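Residue on shared work surfaces: sampling and cleaning intervals
Speaker notes, Clémence Bailly, Worik
Session starts 2:15, room on the second floor

Slide 1
Introduce the Valstead site. Shared benches, three shifts, one cleaning per day at shift change. State the question: is one cleaning enough?

Slide 2
Swab method. Fixed template, 400 square centimeters per sample. Horizontal strokes, then vertical, then the edges. Same pressure throughout. Swabs go into the tube within a minute — repeat this, the Bovitton group skipped it and their recovery values are hard to compare with ours. 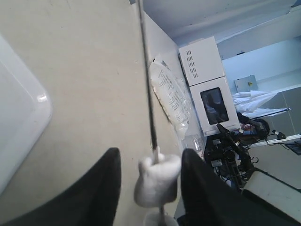
White cotton on a thin dark rod, with a beige tabletop behind.

Slide 3
Sample count: 678 over the full period, almost 400 of them from benches near the entrance. Explain the imbalance before anyone asks. Entrance benches were sampled at both ends of the shift, the others only at the end.

Slide 4
Results by location. Point to the back edges first. Counts there stay high after wiping, while the center of the bench drops to background.
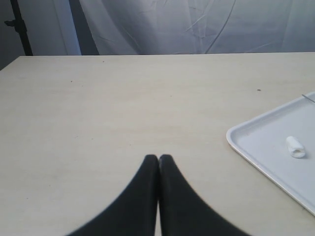

The edge effect holds for all three shifts. Wipe direction explains part of it: staff start at the front and the cloth is already loaded when it gets to the back. Mention the Eglītis correction for uneven recovery, do not derive it. Backup slide has the formula.

Slide 5
Recommendation: 2 cleanings per day, fresh cloth for the back strip. Cost table is in the handout. Next sampling round begins in January. Take questions on blanks and controls here.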